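# Shopping for an Arm Before You Own One

Last June I sat down to write a budget for our first robot arm, and I got it wrong on the first line. I put the arm there. It seemed so obvious!

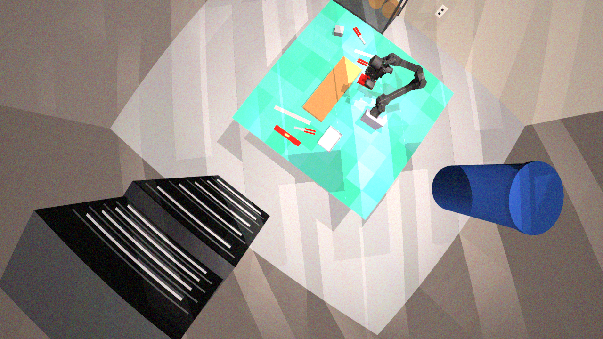

I run the packing side of a small shop called Taslow. We put together repair kits – hand tools, a few fittings, a printed card – and ship them in boxes to schools and bike co-ops. Each kit is a bit different, the work is fiddly, and I'd been telling everyone for a year that we should automate some of it. Then my boss said fine, write me a plan, and I found out how little I knew.

The first quote came from Brendley, and it was a nice clean page with one big number on it. I loved that page. I taped it over my desk. Then I called Solène Delorme, who plans cells for a packaging company called Caron and has bought more arms than I've bought cars, and she asked me what the gripper was going to pick up. Tools, I said. Which tools? Well, all of them. There was a pause on the line long enough for me to go get a pencil.

Her advice was to do the whole thing in simulation before I signed for any hardware. I'd figured that was for car plants and people with doctorates, but you can get going for very little money if you have a decent computer and some patience (I had the computer). You set up a table, drop in an arm, scatter your parts around it and start moving things. We paid $636 for the extra memory and a better graphics card, and that was the entire bill for the first stretch. The rest was my evenings.

And oh, the things I learned about tables! I had planned on using one of our old benches. In the sim I could slide the base of the arm over a little at a time and watch what it could get to and what it couldn't, and our bench was hopeless. Long and skinny is great for three people standing in a row and terrible for one arm bolted down in one spot. A square table went into the plan that same night. I also stopped thinking of the floor as free, because everything you put next to a robot (bins, drums, the box of stuff you swear you'll move later) takes up room that somebody needs to walk through.

Grippers were the next surprise. A block is easy. I could have picked up blocks all day and felt like a genius. Anything with two handles and a skinny end is another story, especially if it lands at an angle or half under something else. I ran 300 picks with a plain two-finger gripper, wrote down every miss, and sent the list to Solène, who wrote back, "Good. Now you have something to ask vendors about."

She was right, too. Pukberg, the second company I called, had a sales engineer who read my miss list before our meeting and came in with 2 sets of fingers instead of a catalog. I don't think I would've gotten that conversation by asking what an arm costs.

So what does my budget look like now? The arm is still the biggest line, but it's less than half the total. Fingers and mounting have their own line. So does the table. Safety has a line that I'm not allowed to touch, and I've quit trying. Training gets $3000, after my boss struck it out and I put it back in. Then there's a line for parts that show up late or wrong, which Solène calls weather.

I still have a few things I can't settle from my desk. The sim is generous about lighting, and our back room is not. I don't know how our cardboard will behave when the air gets damp, and I haven't figured out who covers the cell when I'm on vacation. Pukberg will let us rent an arm before we buy, with part of the rent coming off the price, and I'm leaning that way even though it costs more if we go the distance. Brendley doesn't rent.

If you're at the stage I was at, staring at one nice clean quote, my suggestion is to write down the objects first. Every one, with its awkward sizes and the way it tends to land when you tip it out. Mine ran to a page and a half, and I've since added to it twice. The plan went to my boss on 6 Jan 2025, with the miss list stapled to the back, and she has already called me about the table.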